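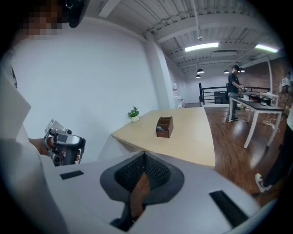 The Pistevier Workshop opens at 6 in the evening on weeknights, when the members who have day jobs begin to come up the stairs. Membership stands at 20, and the monthly dues cover rent, power and a shelf of shared tools. For most of its history the workshop was known locally for furniture repair and model railroads. In the past year it has become the home of Lindwood, a project to build a two-jaw gripper that a person can carry in one hand, use on ordinary household objects, and later bolt to the end of a small robot arm.

The project is led by Callum Parsons, a maintenance engineer at a packaging plant in Dulbridge. Mr. Parsons joined the workshop to gain access to a drill press. He had been trying at home to automate the sorting of screws and washers, and had found that the arm was the least of his difficulties. Affordable arms can be bought as kits and will repeat a movement with fair accuracy. The part that touches the object is harder to buy, and harder still to adapt.

"The kits come with a claw," Mr. Parsons said. "A claw is good at picking up the block that is supplied with the claw."

Lindwood was organized to address that gap within the means of a shared workshop. Its budget was set at $4,000, drawn from a members' fund and intended to cover all materials, motors and electronics for the first year. Labor is unpaid. Designs are kept on a workshop computer and released to any member who asks for them.

The decision to begin with a handheld tool was made early. A gripper fixed to an arm can be tested only as fast as the arm can be programmed, and each change to the jaws may require the motion to be written again. When a person holds the same gripper, a change made in the afternoon can be tried the same evening on a mug, a sock or a box of tea. The person supplies the reach and the judgment, and the gripper is left to show whether its jaws, springs and pads are suitable for the task. The movements can also be recorded and studied before an arm is asked to copy them.

The approach has shaped the room as well as the tool. One part of the upper floor is now arranged in the manner of a home, with a pale wooden table, a small desk organizer and a potted plant in a white pot. The organizer has proved a demanding test piece. Its open compartments are narrow enough that a jaw which performs well on a clear tabletop may strike a divider on the way down. The electronics are handled on a separate table nearer the stairwell railing, so that solder and loose wire stay clear of the test area.

The first jaws were cut from plywood on the band saw and closed by means of a bicycle brake cable. They were heavy, and the wrist of anyone using them tired within minutes, but they established the basic dimensions. The opening was made wide enough for a drinking glass and the handle was placed behind the jaws in line with the forearm. An earlier layout had put the handle below, like that of a pistol. Members found that this forced the elbow outward when reaching across a table, and it was set aside.

The second version introduced printed parts. Mr. Parsons had little experience with three-dimensional printing, and the project relied on members who had used it for railroad scenery. Their practice of printing slowly, in thin layers, gave clean surfaces but weak hinges. Several hinge pins sheared in the first month. The remedy was to print the body and to use plain steel rod for every pin, cut to length and filed by hand. Those pins remain in service.

Grip surfaces have taken more time than any other part of the work. A hard jaw needs great force to hold a smooth object, and great force breaks eggs, crushes paper cups and leaves marks on fruit. A soft jaw needs less force but wears quickly and may fold under load. The group tested foam, silicone, bicycle inner tube and the rubberized matting sold for lining kitchen drawers. The findings were entered in a bound notebook, with the object, the surface, the result and the initials of the person holding the tool.

Drawer matting performed best on glass and worst on cloth, where it tended to drag the fabric into the hinge. Inner tube was nearly the reverse. The present design accepts either, by way of a pad that slides into a groove and is held by one screw. A change of pads takes less than a minute. The group regards this as a fair settlement of a question that had occupied most of the winter.

The drive was settled with less debate. A small geared motor closes the jaws through a lead screw, and a spring between the screw and the jaw allows a measure of give. By reading how far the spring has been compressed, the controller can estimate the force being applied. The arrangement is old and well understood, and the parts are easily obtained. It is also slow. A full close takes 3 seconds, a figure that visitors often remark upon and that members no longer notice.

The controller board was designed by a member and assembled in the workshop. It carries a motor driver, a connection for the spring sensor and a memory card. The working name for the board and its software is Ilie, after the street where the first prototype was wired. Ilie records the position of the jaws, the estimated force and the time. These records are later compared with the notebook, and the comparison has been useful in finding faults. On one occasion the recorded force rose steadily over several evenings although the objects had not changed. The cause was traced to sawdust in the lead screw. A cover has been fitted, and the sweeping schedule has been revised.

Working practices have been written down and are posted beside the door. The motor supply is to be switched off before pads are changed. Fingers are to be kept out of the jaws at all times, including when the tool is believed to be without power. Test objects are to be returned to the shelf, and anything broken is to be entered in the notebook. Food used in testing is not to be eaten. This last rule was added in July, following a series of trials with peaches.

The social arrangements of a shared workshop have had their own effect on the design. Members attend when they can, and few evenings bring the same people together. A part that only one person knows how to assemble may therefore wait a week for attention. The group has responded by reducing the number of fastener sizes to two, by marking the left and right jaws on their inner faces, and by rejecting any part that needs a special jig. Mr. Parsons acknowledged that some performance had been given up in the process.

"There is a better hinge," he said. "I have drawn it. It needs a reamer that we do not own and a patience that I would have to borrow."

Trials of ordinary tasks have been under way since the drive was completed. They include placing pens in the organizer, moving cups from one end of the table to the other, folding a dish towel and closing the lid of a box. The cup task is considered finished. The pens are reliable when they lie across the jaws and unreliable when they lie along them. The dish towel remains unsolved. A person using the tool can make one fold by pinching a corner and drawing it over, but the second fold requires two layers to be lifted together, and the jaws frequently release the lower one.

Opinion in the workshop is divided on the remedy. One view favors a thinner fingertip that could slide beneath the cloth. Another holds that a thin tip would bend under the weight of a full cup, and that the towel should be left for a second tool. Sample tips have been printed in both shapes. Under the workshop's rules a change to the main design requires a trial by at least two members other than its author, and those trials are being arranged.

Attachment to an arm is planned as the next stage. The arm is a kit that Mr. Parsons purchased for his screw sorter, and it will be mounted on a heavy base so that it can be moved between tables. The gripper's handle comes away with four bolts, leaving a flat plate drilled to match the wrist. The weight of the motor is a concern, as the arm's own motors grow warm when it is held at full stretch. The group intends to begin with short reaches and light objects, and to repeat the cup task before attempting any other.

A portion of the budget has been reserved for replacement parts during this stage. No money has been set aside for a second arm. Members who wish to build their own copy of the gripper may use the printers without charge but must supply their own motor, and two have begun to do so. One of the copies is being made left-handed.

The screw sorter that led Mr. Parsons to the workshop has not been completed. Its trays are stored under his bench at home in Dulbridge, where the screws are for the present sorted by hand.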